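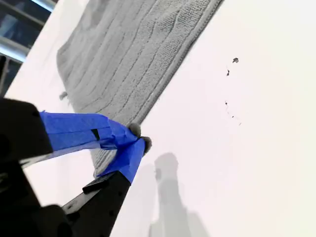
白い卓上の灰色の布。

第十一条

協議は午前の部で第十条まで進み、第十一条で止まった。ヌタル川に架かる橋の通行に関する条項である。川の北岸はヴヴァウ、南岸はモルナサウに属する。モルナサウが関税同盟を離脱して以来、橋の中央には可動式の柵が置かれ、通行証の確認は南岸側の詰所で行われていた。

エドガル・ウレゴはヴヴァウ外務省の条約課に籍を置き、草案の番号管理を担当していた。交渉権はない。対面のヘイリー・パーソンズも同じ立場で、モルナサウ側の版を管理していた。両者の職務は、双方の草案が句読点に至るまで一致していることを確認し、一致しない箇所を一覧にして首席代表に渡すことだった。

不一致は一箇所だった。ヴヴァウ版は「通行を妨げない」、モルナサウ版は「通行を不当に妨げない」とある。

「『不当に』は前回の版にありません」とウレゴは言った。

「前回の版の付属書にあります。第三項の注です」

ウレゴは付属書を開いた。注は確かに存在した。ただし対象は貨物であり、人ではなかった。彼はその旨を欄外に記し、紙を相手側に回した。パーソンズは読み、署名欄に頭文字を入れて戻した。同意ではなく、受領の印である。

橋を日常的に渡る者は4000人と登録されていた。うち200人は北岸に畑を持つ南岸の住民で、収穫期には1000リットル槽を積んだ車両で往復する。旧協定は彼らに通行証を求めていなかった。「不当に」の一語が入れば、何が不当かを判断する機関が必要になり、機関には庁舎と予算と議長が必要になる。首席代表たちは議長の国籍について午後を費やした。
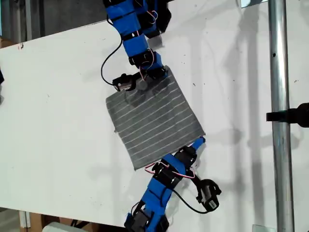
白い縞の入った灰色の布と青いロボットアーム。

十六時に休憩が宣言された。廊下の給湯器は故障中で、二人は窓際に立っていた。窓からは橋の南半分が見えた。

「プラヴィコの案を覚えていますか」とパーソンズが訊いた。

プラヴィコは一月の予備協議が開かれた町である。当時の案では、第十一条は一行だった。「橋は開いている。」法務部門が主語の曖昧さを指摘し、双方が削除に応じた。

「控えはあります」とウレゴは答えた。「版番号は七です」

「こちらでは六です」

二人は番号のずれを確認した。モルナサウ側は表紙のみの差し替えを版に数えていなかった。ウレゴは対照表に一行を加え、パーソンズも自分の表に同じ一行を加えた。

再開後、首席代表は第十一条の留保を決め、第十二条に移った。第十二条は橋の塗装費の分担に関するもので、十一分で合意に達した。塗料の色は旧協定のまま灰色とされた。

閉会時の議事録は次の通りである。

2022年7月20日(水曜日)。第十一条、留保。第十二条、合意。次回までの間、通行に関しては現行の取扱いを継続する。

ウレゴは最後の文を二度読んだ。「現行」の定義が本文のどこにもない。旧協定を指すのか、柵を置いた後の運用を指すのか、どちらにも読めた。彼は向かい側を見た。パーソンズも同じ行に鉛筆の先を置いていた。

不一致ではなかったので、一覧に載せる欄はなかった。二人はそれぞれの写しに頭文字を入れ、封筒に収めた。

十九時四十分、ウレゴは書類鞄を持って橋を北へ渡った。柵は脇に寄せてあり、詰所の係員は彼の通行証を見なかった。前を行く車両の荷台で、空の水槽が継ぎ目のたびに鳴った。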